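Can a peacekeeping mission stay on after its mandate runs out?

Posted in International Affairs > Peacekeeping

I'm reading up on how these missions work for a talk at our local library. Say a mission of 600 troops has a mandate that ends in March and the council can't agree on a renewal. Do the soldiers have to be gone that same day? And who pays for them after that? The books I have all cover how missions start and say very little about how they end.

Plovmont
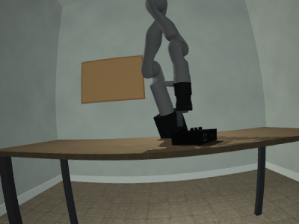 2 replies

Khurram Hayat
No, they don't have to be gone that day. What usually happens is a short extension, sometimes only a few weeks, so the members can keep talking. People call it a technical rollover. If that fails too, the mission stops its patrols and other tasks and starts a drawdown. The troops can still defend themselves and their camps while they pack up.

Getting out takes a long time. Vehicles have to be cleaned, listed and moved to a port, and the host government has to let the convoys through. I worked in transport planning years ago and we allowed 22 weeks for a camp of 200 people – that was with decent roads.

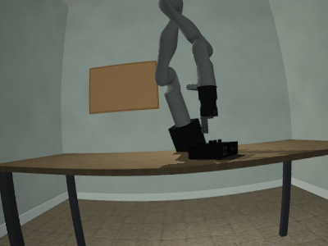 On money, a closing mission normally gets a separate budget for the drawdown. Countries that sent troops are paid back for their people and equipment, often late. The agreement with the host country matters as well. Look for the part on departure, as it often keeps the legal protections in place until the last people and equipment have left.

Durside
It depends on the host country. If the government wants them out, they go, whatever the vote says. There was a long thread on this in the old forum but I can't find it now. I think regional missions have different rules, so check which kind you mean before your talk.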